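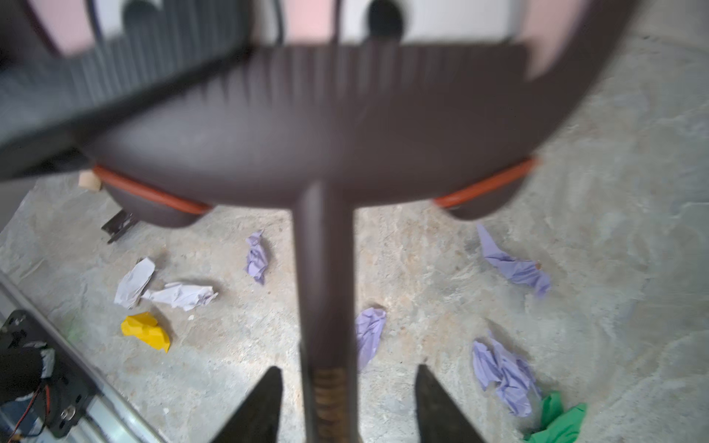

Dustpans and dry sweeping on unsealed concrete

Members have asked for the sweeping notes from the October maintenance sheet to be reprinted with the dustpan section in full. The notes apply to bare concrete floors in workshops, stores and the lower corridor. Vinyl areas are covered by the Tarketti sheet and are not dealt with again.

Crumpled paper on rough concrete is light and easily pushed ahead of the broom. Short strokes towards the pan work better than one long push. Larger pieces should be picked up by hand first, as they block the mouth of the pan and the smaller ones then roll off to either side. Twisted scraps tend to catch on the surface and may need a second stroke from a different angle.

The pan should have a wide, shallow head and a long handle. The pattern in brown plastic with orange rubber strips along the underside of the head is suitable. The strips follow the curve of the lower edge, one on the left and one on the right. Check both before use. A strip that has lifted or split will leave a gap, and grit passes under it. Wipe the strips with a damp cloth at the end of each month and let them dry with the head off the floor.

The handle has a textured band near its lower end. Hold it there when the pan is carried or emptied. Dust collects in the grooves along the rear of the head and is best removed with an old nail brush — a cloth only moves it along.

Stock position: the store holds 91 long-handled pans, all supplied by Rirkadix under order line 721. Spare strips come from Fekuvska in packs of 500 mm and 525 mm lengths. The 525 mm length is the one to request, trimmed to fit with a sharp knife. The shorter length leaves the outer corners bare. Kong brooms remain on the list, and the soft head is preferred where the concrete has begun to dust.

Clean dry paper goes in the recycling sack. Paper swept up with grit or metal filings goes in general waste. Empty the pan before moving to the next bay, and sweep again after 4 p.m. if the bench area has been in use.

Requests for strips should give the bay number and the quantity — forms without a bay number will be returned. The section on wet floors is being revised and will be circulated separately.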